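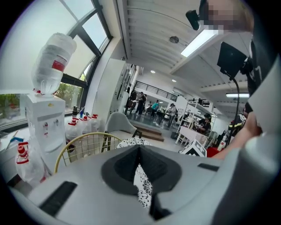 Hand-held gripper at the counter by the window, with the water dispenser and bottles behind it.

Felluleo hand-held gripper: questions about the sticking finger fault

Last updated 13 April 2022
14 comments | 40 shares

What is the fault?
On some grippers the finger does not open fully after it has closed on an object. It stops short, then springs the rest of the way when the object is pulled. With a bottle or a cup this can mean a spill. It can also pinch the hand of anyone reaching in to help.

Which units are affected?
Those with serial numbers from 2000 to 3203. The number is on the underside of the body. Units built at Fornano after that range have a different return spring and are not included.

How was it found?
Users at the Cellia site reported recordings in which the object was dragged along after release. We first put this down to operators letting go of the trigger too slowly. That was wrong. When we took the returned units apart, the spring seat had worn on one side and the finger carriage was catching on it.

Has anyone been hurt?
We have two reports of pinched fingers. Neither needed treatment beyond a cold compress.

How do I check mine?
Take everything out of the grip and keep your other hand clear. Close the gripper fully and release the trigger, and do this 10 times. The finger should return to its stop every time without a click or a pause. If it hangs even once, treat the unit as faulty.

Can I carry on using it in the meantime?
If it passes the check, yes, but repeat the check at the start of each session. Do not use it with glass, hot drinks or open containers until the spring seat has been replaced. If it fails, stop using it and put a tag on it so that it is not picked up by mistake.

The finger has jammed on an object. What should I do?
Set the gripper down on a flat surface, switch it off and wait for the light to go out. Slide the object out sideways. Do not push the finger back by hand and do not let a second person hold the object while you work the trigger.

Can I oil it?
No. Oil softens the seat and makes the wear worse.

Are my recordings still usable?
Mostly. Grasps are not affected. Check releases by eye and discard any where the object moves with the finger.

How do I get the repair?
Contact Tzavaras, who handle all returns, and quote the serial number. The repair is free until the end of July. Please remove any mounts you have added yourself before sending the unit in.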